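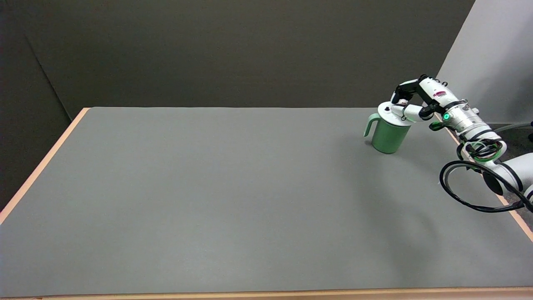
Sun 24 December

Went through the software licenses on the shop machines today. The Grulto subscription comes up for renewal and I wanted a list before anyone pays for it again.

We hold 9 Grulto seats. 6 of them have been signed into since August. The other three belong to accounts of people who have left, and one of those still had the old workshop email on it. I have released all three but the admin page says the count only drops at renewal, so the bill stays the same until then.

The old Berkar install (version 8, the boxed one with the serial on the sleeve) still opens on the drawing PC. It asked to be activated again after the disk swap. The online activation server did not answer. Phone activation gave me a recorded message and a second number, which rang out. In the end I copied the license folder across from the backup and it started without asking. Serial is written inside the cupboard door, please leave it there.

Files tested in Berkar 8:
- label templates, fine
- the Plellham panel drawings, fine except the fonts
- anything saved from Grulto this year will not open, has to be exported to the older format first

The export drops layer names. Layers themselves are kept, in the right order, but they come through as Layer 1, Layer 2 and so on. Romain Ferrand says there is a setting for this under the save options. I looked and did not find it. Romain, if you remember where it is, write it in below.

Fonts: the Plellham drawings want a condensed face that came with the Grulto subscription, and Berkar swaps in something wider, so text runs over the border on 2 of the sheets. Converting the text to outlines before export fixes it. Keep an editable copy if you do that.

Also tried the Ngcobo trial for vector work. It installs quickly and reads both file types. Printing to the plotter came out at the wrong scale until I turned off "fit to page" in the driver as well as in the program. Have not tried it with long jobs.

To do
- Hugo Boyer to confirm the renewal price in writing
- move the Berkar installer off the disc and onto the server
- uninstall Grulto from the laptop by the door
- run the long banner file through Ngcobo before the trial ends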